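Handout 2: Why your kitchen smells the way it does
Evening food science, 2024-07-22

Okay, picking up where we ran out of time. I promised you the browning stuff and I'm going to deliver – grab a snack first, because reading this hungry is miserable!

So, the Maillard reaction. Sugars and amino acids meet, you add heat, and off they go making hundreds of new compounds. You don't get much of it in boiling water, and that's why poached chicken stays so pale (and, if you ask me, so sad). The surface has to dry out first. Once the water is gone the temperature can climb past boiling, and then you get color and that smell that brings people in from the other room.

Caramelization is its own thing, please don't mix them up on the worksheet. That's sugar breaking down by itself, no protein needed. Onions do a bit of both, which is why I love them and why they make a terrible test question.

Things that speed up browning: a drier surface, more heat, a pinch of baking soda. Acid slows it down. Try the soda on onions at home, but go easy or you'll get mush.

Bread is the easiest place to watch all this, as it's already fairly dry and full of starch and protein. 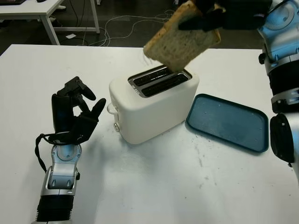
Carola Schmieder wrote to me after last week that her sourdough always browns faster than her store loaf, and could the long rise be freeing up extra sugars? Yes, partly! Enzymes in the flour keep working on the starch the whole time, though a sour dough pulls the other way a little. We'll bake both in August.

For next time, read pages 2 to 56 and bring an onion.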